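Wostov Two-Finger Gripper Set for Bench Work

Product information and guidance for use

The Wostov two-finger gripper set is supplied for robot arms that handle light packaging, small parts and flat sheet goods at a bench. This page covers what is in the set, the limits that apply to it, and the working practice that Paulauskas asks its customers to adopt before the set is put into daily service. It should be read together with the manual of the arm to which the set is fitted. Where the two differ, the stricter limit applies.

What is supplied

Each set contains the gripper body, one pair of black fingers, a wrist bracket for a small camera, the Nillell control cable and a printed setup card. A spare pair of fingers may be ordered separately. The work mat, mat clamps and bench are not part of the set, although a green cutting-type mat is available from our accessories list for customers who wish to match the surface used in our own setup notes.

Technical data

Gripper body weight: 750 grams
Rated payload at the fingertips: 200 grams
Cable length: 3 meters
Finger screws per set: 4
Mounting: standard wrist plate, adapter on request
Control: Nillell cable, or Tromico interface box (sold separately)

The rated payload includes any tool or fixture held between the fingers. It is a limit for routine work and may not be exceeded for short lifts or test runs.

Suitable and unsuitable work

The set is suited to cardboard blanks, cartons, cards, trays and similar light goods. It may be used for picking, placing, turning, pressing down a fold and holding one part while a second arm works on it. It is not suited to blades, glass, hot parts, open liquids or food. It may not be used to hand objects directly to a person unless the complete work cell has been assessed for that purpose.

Responsibility for the risk assessment rests with the party that puts the robot into service. A gripper cannot be judged safe apart from its arm, its program, the object it carries and the place where it stands. Fitting this set to an arm that has already been assessed is a change to the cell, and the assessment must be reviewed before work begins again.

Preparing the bench

The bench must be stable and level. Mats are to be fastened so that they cannot creep under repeated contact, and clamps should be set at the far edge, outside the path of the fingers. Clamp handles are often overlooked when a path is taught by hand, and they must be entered in the program as fixed obstacles.

Loose items should be cleared from the mat before each run. Offcuts, sticks and scraps of board can lodge between finger and workpiece and spoil the grip. The same rule applies to the floor around the bench – packaging and paper left in a walkway are a trip hazard for anyone approaching the arm, including the person who has to reach the stop button.

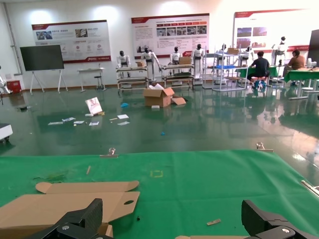
Wrist camera view of a cardboard blank on a green work mat, with both fingers in view.

Flat blanks call for particular care. A cut blank lies close to the mat and gives the fingers little to hold. Approach from the side of a raised tab where one is available, and lower the fingers at reduced speed. Do not drive the fingertips into the mat in order to get under an edge. If a blank cannot be gripped without force, change its starting position or provide a raised support.

Shared rooms

Many cells are set up in rooms where people work at other benches. In such rooms the reach of the arm, including the full length of the fingers, must be marked on the bench or floor. Seats should be placed outside this area. Persons who sit with their backs to a cell must be told when it is about to run, and a light visible only from the front of the bench does not meet this requirement.

Camera images from the wrist often reach well past the workpiece and may include coworkers. Customers who store such images should inform the people concerned and set a period after which the files are deleted.

Daily checks

Before the first run of the day, the operator should:

Switch off power to the gripper and check that the finger screws are tight.
Look for cracks, chips and worn edges on both fingers.
Check that the cable has slack at every joint and is not pinched.
Wipe the camera lens with a dry cloth.
Restore power and test the stop button with the arm at reduced speed.
Enter the result in the cell log and sign it.

A gripper that fails any check is to be taken out of service until the fault has been repaired. Damaged fingers are replaced as a pair. Screws that have been removed are not to be used again.

Training

Operators must have completed the arm maker's basic course. Paulauskas offers a half-day session on gripper setup and bench layout, held each February and at other times by arrangement. The session is led by Cletus Mercado, who also answers written questions on the guidance given on this page.

Ordering and returns

Orders should state the model of the arm, the wrist plate in use and whether the Tromico interface box is needed. Sets may be returned unused in the original packaging. Fitted sets are accepted for repair only, and must be sent with a copy of the cell log.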